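Opinion | Education and Technology

In praise of the slow evening

I have been helping at the robotics club in Cestton for two winters now, and I want to defend a thing that many parents dislike. Our students spend a large part of their time folding, stretching and turning pieces of cloth with hand-held grippers. They do this before they are allowed to write a program for a robot. Some families think it is a waste of the fee. I think it is the best part of the course.

The course has 46 students this year, from two schools, and the final project is called Kirby. The aim of Kirby is easy to say: a machine must take a piece of clothing from a table and lay it flat. When I explain this to visitors they are usually a little disappointed. They were hoping for football, or for something that walks up the stairs. At the Cavalcanti competition, where we went with a small team last year, most of the public stood at the racing track and very few came to the cloth tables.

But a cloth is a difficult thing. A box has the same shape in the morning and in the evening. A shirt has a new shape each time you drop it. The students do not believe this until they try to hold it with two jaws, without fingers to feel where the edge is. They pull too much, or they take two layers when they wanted one, and they get angry in a way I have never seen with wheels and motors. After this anger they begin to ask good questions. Where should I take hold? How much must I lift before I pull? Which hand should go first?
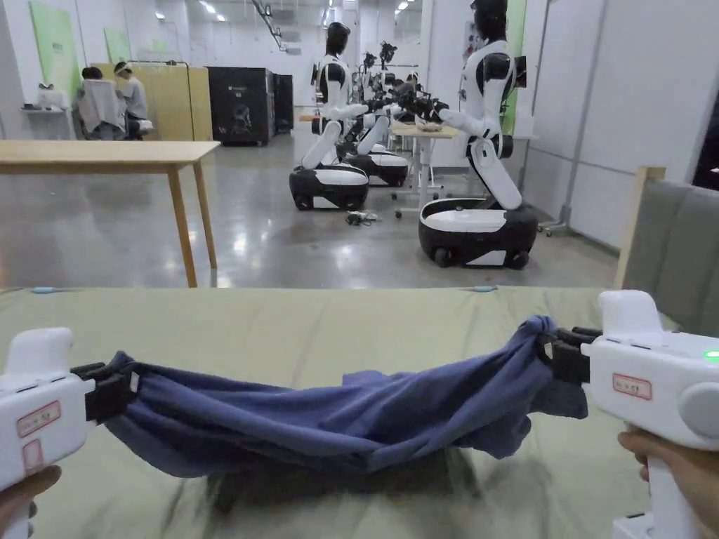 My daughter did six weeks of this and she can still not tell me what she has learnt, wrote one parent, Evitz, under the short text I put on the club's page in August. The same message said that a young person who wants to be an engineer should be taught mathematics and programming, and that moving a rag from left to right is not a lesson.

I have thought about this message for a long time, and I admit that part of it is right. Six weeks is long. We could do it in four, perhaps, and we should explain better at the beginning what the students are expected to notice. Last year we gave them the grippers and almost no words, and the quiet ones suffered. Also the mathematics comes late in our course, and I would like to move it forward.

With the rest I do not agree. In our archive there are 699 recorded attempts from last winter, and every one was made by a student's own hands. When the group later sat down to decide which recordings were good enough to keep, the discussion went on until half past nine. They argued about what a good fold is. They argued whether an attempt with a mistake in the middle, corrected by the same student, is worth more or less than a clean one. I did not give them this question. It came from the work, and I do not know a textbook which asks it so well.

There is also the matter of who speaks. In the programming lessons the same three or four students always answer, because they have a computer at home and an older brother who likes such things. With the grippers this order is mixed up. A student who sews, or who has folded the washing for a big family, has something to teach to the others.

I would ask the parents to come one evening and try it for a quarter of an hour. Take the grippers, choose a cloth, and put it flat on the table. We begin at six and there is tea.

Contact the editors | © Cestton Learning Pages | Back to top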